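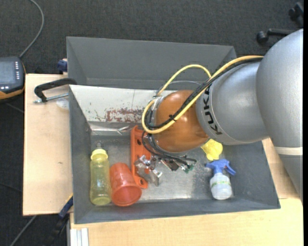 KUKA arm over the open gray bin, with the second bin behind.

Brondwood quest wiki: progress report, April
To: Benedikt Engelhardt

Benedikt, you asked for one page and fewer adjectives. I have managed one of those.

Where we are

The grant covers 36 quest walkthroughs for the Brondwood expansion. As of this morning 27 are live, which means a player can start at the ferry landing, follow our pages, and reach the end of the Estolex storyline without once having to ask a stranger on the forum. Two more are written and waiting on a second playthrough. The remaining seven are mostly side quests in the marsh, where the quest givers wander off at night and the writers assigned to them have shown a similar tendency.

Each live page has the same layout: where to find the quest giver, the full dialogue with every branch, the journal entries in order, rewards by level, and known bugs. The bugs section is the longest part of several pages. On "The Miller's Second Funeral" it is longer than the quest.

What took longer than planned

Dialogue. The budget assumed that a character says what they say and then stops. Magistrate Kaplan has a different line depending on whether you came in by the front door, whether you have already robbed him, and whether you are wearing the hat. We found the hat by accident. Getting his page right meant playing the same courtroom from a fresh save for every combination, and I would like it noted that he is guilty in all of them.

The patch in the middle of the period also cost us. It renamed two villages, moved a well, and removed the shortcut that our directions for the salt mine relied on. Every page that mentioned the well has been rechecked. The old village names now redirect to the new ones, so links from outside still work.

Event quests

You asked about these separately. The game labels its seasonal content simply Event, in capitals, as though there could only ever be the one. These quests are live for a short window and then vanish, so we either record them while they run or wait a year. We caught the lantern quest complete. We missed the last branch of the fishing contest, the one you get by losing on purpose, and the page says so at the top.

Readers

Corrections are coming in steadily through the form at the foot of each page. Most are useful. A fair share concern the spelling of one goblin, on which the game itself is undecided – it uses three versions, and we have gone with the one in the journal. The discussion page is locked until people feel better.

Money

Spending is in line with the plan except for hosting, which went up when we added the maps. I have moved the difference out of the travel line. Nobody was traveling.

Next

The marsh quests come first, then the companion pages, then a proper index of letters and books, which readers have been asking for since the beginning. I would also like to move the end date back by one month to allow for the next patch. The developers have described it as minor, and they said that about the well.

The draft pages are in the usual folder. Please don't fix the goblin.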